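Wood grain, up close: pictures from the Skurenach runs

I've been promising a gallery for ages, so here we go! If you've been following along you know that Hyun-seo Hyun and I have spent most of July driving a simulated gripper around by hand, over and over, so that the Stindano model has something to learn from. Each run is one of us with a controller, steering the arm toward a big block and trying to do it the way we'd like the model to do it later. Our goal for the first batch is 800 runs. As I write this we have 195 that I'm happy with, plus a folder of ones I'm not so sure about (more on that in a second).

We save the view from the gripper along with the joint positions and whatever the controller was doing at that moment. I'd been living in the wide overhead view for so long that I'd kind of forgotten how strange things look from down by the fingers. Everything is huge and there are no landmarks. You get wood, more wood, and a pair of fingertips. I love it.

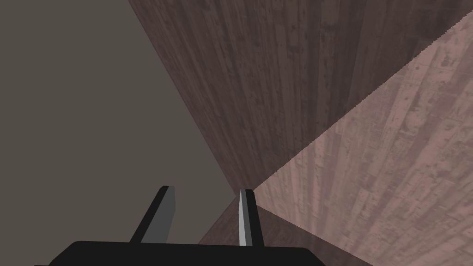

Fingers open, right one pointing at the corner of the block. Look how different the two big faces are, dark up top and pinkish on the right.

Corners are my favorite thing to collect and Hyun-seo's least favorite. She says they make her seasick, and she does tend to come in very slowly, which Ismail Gaber pointed out when he plotted our speeds side by side. Mine were all over the place, so I wasn't about to say anything. We ended up keeping both styles. Ismail thinks the model will cope with a fast driver and a slow driver as long as each of us is at least consistent, and I am working on that part.

A note on the textures, because Hajar Farouk asked: the weathered wood is from the Badawi pack, and yes, we shuffle the lighting between sessions. We started out with plain colored blocks and the early model got really attached to them (it was great at orange). Grain and knots give it a harder time, and I want it to have a harder time now while it's cheap.

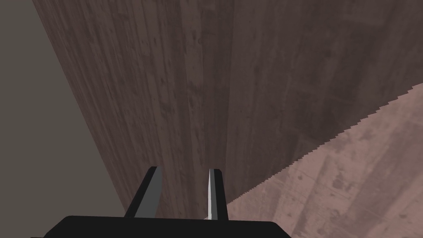
Nothing between the fingers but a view of dark wood. The jagged edge over on the right is pure renderer, and I've grown fond of it.

I could smooth those edges out, but it slows the simulator down enough to notice when you're driving, and I'd take a snappy controller over pretty edges any day.

Next up is sorting the not-so-sure folder with Aurelio Villanueva, who has offered to relabel the whole thing if I bring lunch. Then it's back to driving until we get past 200, and I'll post more pictures once we've moved on to the smaller blocks.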